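Unit 5: Good Practice for Handheld Gripper Work at a Table
Course notes, N. Laizer

Scope. These rules cover tabletop sorting tasks done with two handheld grippers. They do not cover arm-mounted tools – see Unit 10.

5.1 Before the session
Wear both gloves. Check that cables run clear of the work surface and can move with the hand. Fire equipment near the station must stay reachable at all times. Log the device pair and the task code (Fosa series, 836 for pens and holders).

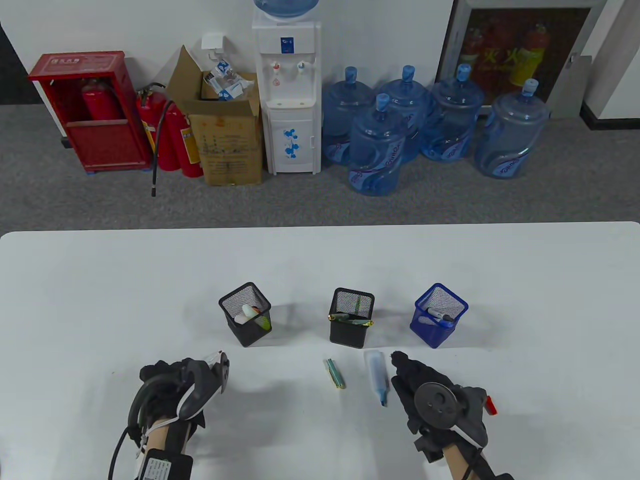 Figure 5.1. Pen sorting with two handheld grippers; mesh holders in a row, two items still on the table.

5.2 During the session
Move one item at a time. Keep the idle gripper off the holders. If an item drops to the floor, end the episode and mark it as failed; do not pick it up and continue.

5.3 After the session
Return the holders to their start positions and enter the episode count. Files named outside the Jovitden scheme are rejected at upload.

Reading for next time: Penry, handout 10, the section on labeling failed grasps.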